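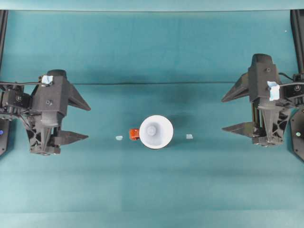

Cup station before the open day, both arms parked open. White cup and orange piece between the two tape marks.

Open day notes, May

Got in early to set up the table for the visitors from Stilberg and ended up with a lot more people than I'd planned on (Inês had told her whole hallway, bless her). Doors at 11, people already leaning on the bench before then. I'd put fresh light blue tape down the night before so anybody could reset the cups, and I'm so glad I did! Kids are great at putting things back on tape. Grown-ups less so.

Fermín drove for the first session and I talked. I started with the slide about Trellau, lost the room in a minute flat, and went straight to picking stuff up. Much better. Everybody wants to know how hard the fingers squeeze, and my answer needs work. Mostly I said "hard enough, we hope" and pointed at the cup.

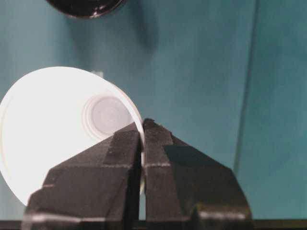 Getsemaní wants the wrist view up on the big monitor next time, and I'm with her. People at the back can't see past the arms, and when we had the fingertips up close on the laptop they all crowded around that and forgot about the table. Need a longer cable. Also a second power strip, the one under the bench is full.

Things people asked that I couldn't answer well:
What happens with a full cup? (We don't do full cups. Anayeli says we should try rice.)
Can it tell white from black, or does it only know where to go?
How long to swap a fingertip? Baltazar says 4 minutes, I say he's never timed it.

Late session we ran the Zirnudeck routine with the black cup, the white one and the little orange cube. It's the one I like best to show, there's more going on and you can stop and talk between moves.

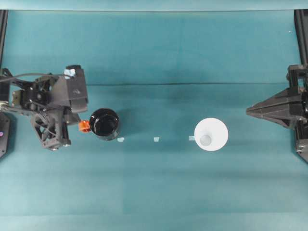

Page 6

Continued. The white one is a pain to see from the head view under those lights, it goes to a bright white disc. Ask Ayala about the diffusers again, they said 3 weeks and that was a while back.

To do: charge the clicker, print the handout bigger, cut my intro in half. Fermín to save the session logs before he wipes the laptop!!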